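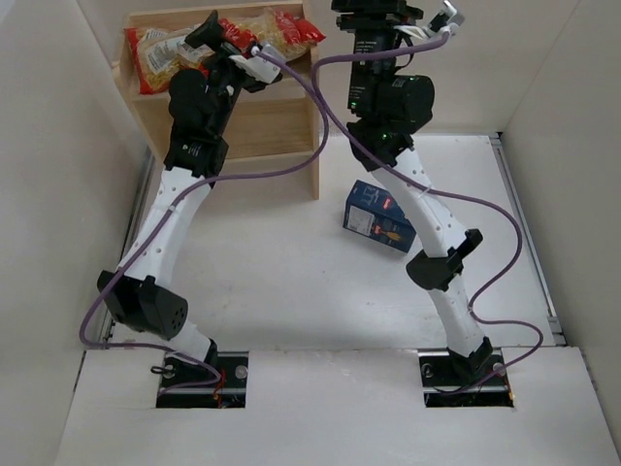

Members' Discussion: Refit obligations on renewal of the Skornel agreement

Posted in May by the Forum Secretary, Ustden Retail Franchisees' Association
Reading time: 9 minutes

Forum Secretary
The Association has received a number of enquiries about the refit clause in the renewal agreement now being issued by Skornel. Members are invited to set out their experience below, so that the Association's written response reflects the position in stores of differing size. Members are reminded that individual sales figures should not be posted and that correspondence marked as confidential should not be quoted.

The clause requires a franchisee to complete a refit "to the current brand standard" as a condition of renewal. The standard itself is held in the operations manual, and the manual may be amended by the franchisor on 84 days' notice. The Association's present view is that the standard should be fixed at the date on which the renewal offer is made.

harbourside_store
I am grateful to the Secretary for opening the matter. My own renewal offer was received in the winter. The refit schedule attached to it listed new shelving, a replacement counter and a change to the external sign. Before I had obtained quotations, the manual was amended and the chilled section was added to the schedule. I had by then approached my bank on the basis of the earlier list and was required to begin the application again.

I do not suggest that the change was made in bad faith. My concern is that the offer I was asked to consider and the offer I was asked to sign were different offers.

two_counties
I would ask members to be careful on this point. The agreement has always allowed the manual to be amended, and all of us accepted that when we joined. A network in which each store is fitted out to whatever standard applied when its owner happened to renew would soon look like several networks. Customers in Ustden do not know or care which of us renewed last year.

I completed my refit under the amended schedule. It was expensive and trade has improved. I would have objected far more strongly to being told that the shop down the road could keep its old chillers.

harbourside_store
With respect, I have not asked to keep old chillers. I have asked to know the price before I commit to it.

millgate_franchisee
Both of the previous contributors are partly right, in my view. The power to amend is needed for food safety and for changes in the law, and I would not wish to see it removed. A refit on renewal is a different type of obligation. It is a single large payment, usually borrowed, and it falls due at the moment when the franchisee has the least room to negotiate. If we decline, we lose the store and whatever goodwill we have built in it.

I should also like to raise the question of approved suppliers. My schedule named Trimeck as the only approved contractor for shelving and counters. I asked whether a local joiner could quote to the same drawings and was told that this was not possible "for reasons of consistency". I asked for the reasons in writing and have not received them.

Forum Secretary
The Association has noted the question of approved suppliers and will put it to Skornel as a separate item. It would assist to know whether other members were offered a choice of contractor, and whether any rebate paid by a supplier to the franchisor was shown in the disclosure document.

northgate_2
I was offered a choice between Trimeck and Ekanayake for the shelving. The Ekanayake quotation was lower, but the work could not be started until the autumn and my renewal date would have passed. I requested an extension and was given one in the end, after a good deal of correspondence. The extension carried a holding fee of £300 a month, which absorbed most of the saving.

The disclosure document stated that the franchisor "may receive payments from suppliers". It did not say which suppliers, or how much. I accept that I should have asked.

two_counties
Members do have a duty to ask. The disclosure document is sent out in good time and invites questions. I asked about rebates and received a reply stating that they are paid into the marketing fund. The fund statement shows them as a single line. I was satisfied with that answer, although I recognise that others may want more detail.

millgate_franchisee
A single line cannot be checked against anything. If the payments are indeed passed to the marketing fund, there can be little objection to listing them by supplier.

I must also disagree that the duty lies chiefly with the franchisee. The party that holds the information should be the party that gives it.

station_road_late
I operate a much smaller shop than those described so far and my difficulty is a little different. The schedule is written for the standard floor plan. My shop is long and narrow, with a single window and a step at the rear. The counter specified for me would have blocked the door to the stockroom. The area manager agreed to a variation at the visit but the written schedule was never changed, and when the final inspection came it was marked as a failure.

The failure was later withdrawn. In the meantime my renewal was recorded as "conditional", and the insurer asked me to explain why. I would suggest to any member in the same position that every variation be confirmed by letter before work begins — an email from the area manager was not treated as sufficient in my case.

harbourside_store
May I ask whether the cost of the second inspection was charged to you?

station_road_late
It was charged, and refunded after I wrote to head office.

Forum Secretary
The Association thanks members for their contributions. The following points will be included in the draft response:

The refit schedule should be fixed when the renewal offer is made, except where a change is required by law.

Where only one contractor is approved, the franchisor should give written reasons on request.

Payments received from suppliers should be listed by supplier in the disclosure document.

A variation agreed at a site visit should be entered on the schedule before work starts.

two_counties
I ask that my disagreement with the first point be recorded. A schedule fixed at the offer date would reward delay. At the least there should be a time limit on the offer, after which the schedule may be revised.

Forum Secretary
The disagreement is recorded. The drafting group will consider a time limit and the revised wording will be sent to members before submission. This thread is now closed to further posts. General comments may be left below.

Reader comments

corner_plot
We are with a different franchisor and have the same clause almost word for word. I should be interested to read the final response if it is to be made public.

eastfield_shop
I support the proposed time limit. Six months would seem fair to both sides, as bank approval alone took most of the spring for us.

formerfranchisee_u
I did not renew, and the refit was the main reason. The draft does not mention what happens to a franchisee who has paid for drawings and then withdraws. I was not able to recover that cost and would ask the drafting group to look at it.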